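Delivery Robot Care: Frequently Asked Questions

Last updated 22 Jan 2026

Hello, and welcome! My name is Saqib Zaidi, and I look after the practice side of the Bernum sidewalk robot at Skellstead, which mostly means I charge it, clean it, talk to it when it sulks, and run its routes in simulation before it goes out on real pavement. These are the questions that land in my inbox most often. If yours isn't among them, write to me anyway, and please put the unit number in the subject line (I forget to look for it otherwise).

How often should I clean the camera windows?

Every morning before the first run, and again after rain or if you have been anywhere dusty. Use the soft gray cloth from the kit and a little plain water. Please don't use window spray! It leaves a film that looks fine to you and me, but in low sun it turns the whole forward view milky, and then the robot creeps along at a snail's pace and everybody rings me up.

Do I have to calibrate the cameras after changing a wheel?

Yes, I'm afraid so, even if it was only one wheel and you were very gentle with it. A new tire sits a hair taller than a worn one, so the body tips slightly and the forward camera ends up looking at a different bit of ground. Park the robot on the level pad, put the printed target board on its stand, and choose Calibrate Forward from the service menu. Leave it alone until the light goes green, and try not to walk between the robot and the board. I have done this more than once with a mug of tea in my hand.

What is the Dandton plaza world, and when do I use it?

Dandton is the simulated city we use to try out settings before they are loaded onto the machine. It has stone paving, a street with a crosswalk, bollards, lamp posts and people on foot, and I like it for checking two things in particular: how the forward view copes with a shadow that ends in bright sun, and whether the planner respects a row of bollards. Load your new settings file, pick the plaza start point and let the drive run all the way through, even if the first stretch looks dull.

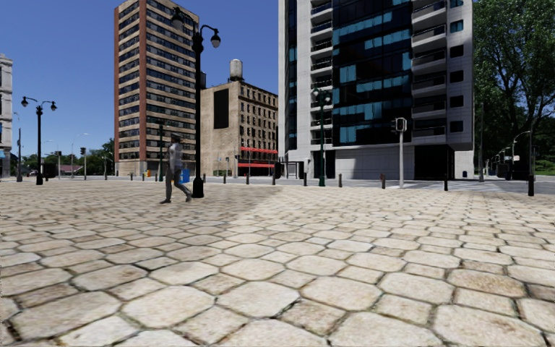

Which battery setting should I use for overnight storage?

Choose Rest from the charging menu, which holds the pack at 86 percent. Full is fine if you are going out first thing, but the pack lasts longer when it isn't kept brimming all night. If the robot will be parked for more than 5 days, switch it off at the red key as well and unplug the dock.

The robot stops on patterned paving. Is it broken?

Almost certainly not. Dark joints between stones can be read as little edges if the ground filter is set too sharp, so open the Valcárcel tuning page and bring the filter down one notch. Try it in Dandton first, then on the real path with someone walking alongside. If it still stops, send me the log and I'll have a look with you.

What does error 101 mean?

It means the left drive motor has drawn too much current. Nine times out of ten there is string or hair wound round the axle. Turn the red key off, tip the robot onto its foam block, pull off the hub cover (two clips, and they are stiffer than they look) and pick out whatever you find with the plastic hook. Never use a knife in there, please, as the seal is soft and a new one takes ages to arrive. If the error comes back with a clean axle, leave the robot switched off and call me.

Can I save my own settings?

You can, and I'd encourage it! Give the file your initials and the month, so something like SZ-May, and keep the factory file where it is so there is always something to go back to.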